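Surfaces and pattern in small rooms — notes for week 3

4 min read
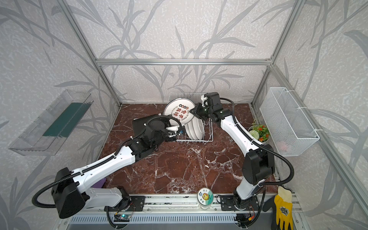
Pattern scale is the thing most people get wrong in a small room, so we start there. Common advice says small room, small print. Not true, or not always. A tiny repeat over four walls goes fuzzy from a couple of steps back and you end up with a sort of grey porridge. A large motif keeps its shape. The wallpaper behind the dish rack is a fair case — big leaf silhouettes, darker grey on pale, carried on from the back wall to the sides so the corners don't shout. Two greys and an off-white, that's all it uses. The dark red-brown top with white veins is a second pattern, and the question for the seminar is whether one room can carry both. Have a view ready.

Terms you need

Motif: the single drawn thing. Leaf, stripe, bird.
Repeat: distance down the roll before the motif comes round again.
Drop: one length of paper, ceiling to skirting, plus trimming.
Straight match / half drop: whether the motif lines up level across the join or is shifted by half the repeat. Half drop hides joins better, wastes more paper.
Ground: the colour behind the motif. Mottled grounds forgive a lot. Flat ones forgive nothing, esp. with a window side-on.

Working out paper

Do this by hand at least once before you use the calculator on the course page. Measure the height in three places, old walls are never level. Take the tallest. Add 10 cm for trimming. Then round UP to the next full repeat — this is the step that gets missed and it's where the marks went last year. Divide the roll length by that number, throw away the remainder, and you have drops per roll. Don't be tempted to use the remainder. It will do over a door or under a sill, but keep it out of the sum.

Example from the Clivow flat (plan in your pack). Galley kitchen, short end wall, one window. Rolls are 10 m. Tallest height plus trimming came to 250 cm, repeat is 64 cm, so we round up to 256. Three drops a roll, remainder no good to us. If you forgot the repeat you'd get four and be short by the window. Do the long wall yourselves and bring the working, not just the answer.

Same batch number on every roll. Check before you open anything. Two batches can look identical in the shop and quite differnt once they're up next to each other.

Kitchens in particular

Steam, grease, splashes. Ordinary paper near a sink will lift at the joins sooner or later. Options: vinyl, a washable finish, or stop the paper short and run a hard splashback. We looked at all of these in the Stotbridge terrace and the client went for the splashback in the end, mostly on cost. Look at your sample under the kitchen light as well as daylight. Cool greys turn green under some bulbs.

Stone worktops — marble marks. Lemon juice, vinegar, wine, all leave dull patches on a polished face. Sealing slows stains down but does nothing for acid etching. Students mix these up every year. Stain = something has soaked in. Etch = the surface itself has been eaten. Dark stone shows etching and limescale more than pale stone does. Say so to a client before they order, and put it in writing.

Veins: ask to see the slab itself, a hand sample tells you next to nothing about where the veins run. Where two pieces meet, decide who is choosing the cut. If you don't decide, the workshop will.

Two patterns together

Rough rules, break them if you can say why.
- one large, one small, or one drawn and one natural
- share at least one colour, even a faint one
- keep one of them quiet in contrast
- leave some plain surface in between for the eye to rest on
A veined stone counts as a pattern. So does a busy floor. People forget the floor.

Task for next time

One A3 board, small kitchen or bathroom, two patterns. Width of the room is yours to pick but keep the ceiling at the Clivow height so we can compare sums. Budget for wall covering is 700, paste and lining paper included. Show the repeat to scale. 40 words on why the pair works, not more, I stop reading at 40. Samples stuck down properly please, they were all over the corridor in March.

The Gondico sample books are on the low shelf in the studio. Sign them out. The big one with the Ha papers stays in the room as we only have the one copy.

Reading: chapter on scale in the course reader, plus the short sheet on lining paper. Skip the bit on borders, we do those later with tiles.

Contact the course office | © Stotbridge Interiors Course | Back to top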